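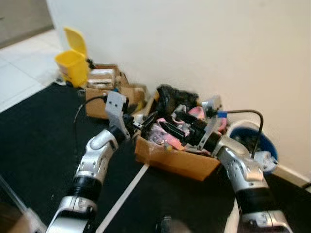 Figure 13. Mixed box open on the floor mat, with flattened cardboard, trash bin and bucket within reach.

Section 4: Unpacking a Mixed Box

A mixed box is the one you filled at the very end, when the closets were bare and there were still odds and ends on every windowsill. Most households have at least one, and plenty of us have several (no shame in that!). This section of the Drolano Home Settling Guide takes you through emptying one from start to finish. Please set aside 60 minutes for your first box, and put the kettle on before you begin, as it is much nicer work when you aren't hurrying.

If your box came off the truck with a Drolano fragile sticker on it, please go to Section 5 instead.

Setting up your spot

1. Lay your floor mat near a wall, well clear of the doorway. Smooth down the corners so you don't catch a toe.

2. Set the mixed box on the mat with the side you will be working from facing the open room.

3. Put a trash bin with a lid near the wall and leave the lid up. You will be tossing little bits of tape and torn wrapping the whole way through, and it gets tiresome opening it each time.

4. Stand a second box close by for flattened cardboard. A shorter one is easiest to drop things into, and the pieces will stay upright if you slide them in on edge.

5. Place a bucket on the other side for things that need a wash or a wipe before they are put away.

Opening the box

6. Slit the tape along the seam with the blade kept shallow.

CAUTION: Clothing and other soft things often end up right at the top of a mixed box. Never push a blade down through the seam. Close your knife and put it up on a shelf before you reach inside.

7. Fold the near flap down flat against the front of the box. The clear tape can stay on it for now; you will peel it off in step 14.

Sorting what is inside

8. Lift out fabric and clothing first, in one armful if you can manage it. Shake each piece gently over the mat, as small things do love to hide in sleeves.

9. Take out the clear plastic bags next and leave them closed. A closed bag is already sorted, more or less, and may go straight to the room where it belongs.

10. Pick out small packages one at a time and read the label before you decide on anything. Medicines, batteries and cleaning products each have their own place in your home, and we cover those in Section 7.

11. Gather the loose plastic items together. Some people like to group them by color and some by room, and either is perfectly fine as long as you stick with it for the whole box.

12. Leave hard or mechanical parts until last. Support them from underneath, and check for anything tangled around them before you lift.

NOTE: If you find a part and have no idea what it came from, put it in a bag, write the date on it and keep it until the last box is done. More often than not, the other half is two boxes further down the pile.

Finishing up

13. Run your hand along the bottom of the box and under the inside flaps for screws, earrings and coins.

14. Peel off the tape, flatten the box and slide it in with the others. Shipping labels with your address on them should be covered or torn off before the cardboard leaves the house.

15. Carry the bucket to the sink, close the bin, and give the mat a shake outdoors.

CAUTION: A bin or box packed to the rim can be heavier than it looks. Bend at the knees and ask for a hand on stairs.

Replacement box labels are listed in the Drolano parts sheet under item 402.

Revised July 2023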